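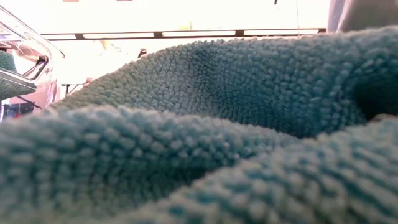 # Towel day, finally

12/01/2023

Ok quick one, I have to be out the door in 40 minutes and the dryer is still going.

I'm redoing the whole towel and rag situation. Been putting it off since we moved to Hollis. Everything lived in one giant tote in the hall closet — bath towels, dish towels, the car stuff, beach things, one single pillowcase — and you had to dig for anything. Then it all fell on you.

So. All of it came out onto the bed. Big mistake, now I can't go to bed until it's done. Which I guess is motivation.

## What stays

The teal microfiber ones. Love these. The loopy kind, all those tiny nubby loops, so much better than the flat slick ones that just push water around the counter. I use them for mirrors, the car, the shower door, the dog when he comes in muddy. They catch on my dry hands in winter and I hate that feeling, but I'm keeping every one.

Also staying:

- the gray bath towels from Natalie (wedding present, still good)
- flour sack towels, even the stained ones, they're for bread
- two beach towels, the striped and the ugly one
- my grandmother's hand towels that nobody is allowed to touch

## What goes

Bath towels with the stringy edges. Anything stiff. The white set that went pink, I keep pretending I'll dye it and I won't. The animal shelter over on Skarari Road takes old towels, called them this morning, they said washed and no big holes. Fine. Bag is by the door already.

Roy Bainbridge next door wants rags for the garage so he gets the holey ones. He asked for "a few." He is getting a bag.

## Washing microfiber, since Natalie asked

Natalie Lambert texted me last week that hers went scratchy and stopped soaking anything up. Pretty sure it's fabric softener. I did the same thing for like two years. What I do now:

1. Wash them by themselves. They grab lint off cotton and never ever let go of it.
2. Warm water, a little bit of detergent. Less than you think.
3. No softener, no dryer sheets.
4. Low heat or hang them up. I did high heat once and they came out feeling like a doormat.
5. Shake them before you fold. Gets the loops standing up agian.

If they're already gunked up, soak in warm water with a good splash of white vinegar, then wash twice. Brought most of mine back. Not the one I used on the car wax, that one's a goner.

## Folding (or not)

I watched a video on folding towels into thirds and then thirds again so they stand up in a drawer like little books. Very pretty. Did it with the bath towels and they do fit the shelf better, I'll admit it. Did it with the flour sacks too.

The microfiber I'm not folding. Sorry. They get grabbed and used and thrown back in the wash the same day, so they're going in a basket under the sink, scrunched up however they land. My mother would faint.

The closet now, top to bottom: beach towels, bath towels, hand towels, then sheets on the bottom where I can reach them without the step stool. The dish towels moved to the kitchen drawer where they should of been all along. The tote is empty. I don't know what to do with the tote.

## Still to do

- label the shelves? maybe
- find the other half of the pillowcase set
- drop the bag at the shelter before they close
- hooks for the back of the bathroom door, the sticky ones fell off again and took some paint with them — going to screw real ones in this time
- that dryer vent, it needs cleaning bad and it's taking two cycles to dry anything

If anybody has a good way to get mildew smell out of a beach towel, tell me in the comments. Vinegar did not cut it. The ugly one smells like a boat.

Dryer just buzzed, gotta go.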